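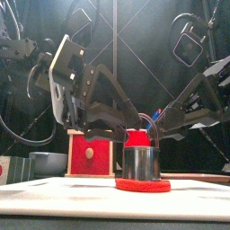 Layug: a little collection of vegan restaurant notes

Hello and welcome! Layug is a set of 247 short notes on meatless meals eaten out in Prarnurstead and Zernavby, typed up in the evenings (usually with leftovers at my elbow) and finally put in one place so other hungry people can use them.

What you get

There are 2 files. notes.csv has one row per dish, and places.csv has one row per restaurant, with the neighborhood and whether the kitchen will swap out butter if you ask nicely. They join on place_id.

Columns in notes.csv

place_id: matches places.csv
dish: the name as printed on the menu, odd spellings and all
price: what I paid, before tip
vegan: yes, no, or asked (meaning the server had to go check)
note: free text, up to 1000 characters, and I do tend to use them

Loading it

Any spreadsheet program will open both files. If the accents in the dish names come out scrambled, choose UTF-8 when you import and they should settle down. I tidied everything with Sturnico, but you don't need it.

Please keep in mind

These are one person's opinions, and that person is very fond of lentils. Zernavby has far fewer rows, as it's a long bus ride for me. Menus change too, so call ahead if you have an allergy!

Corrections are very welcome. Send the place_id along with whatever I got wrong, and I'll fix it in the next update, likely in November.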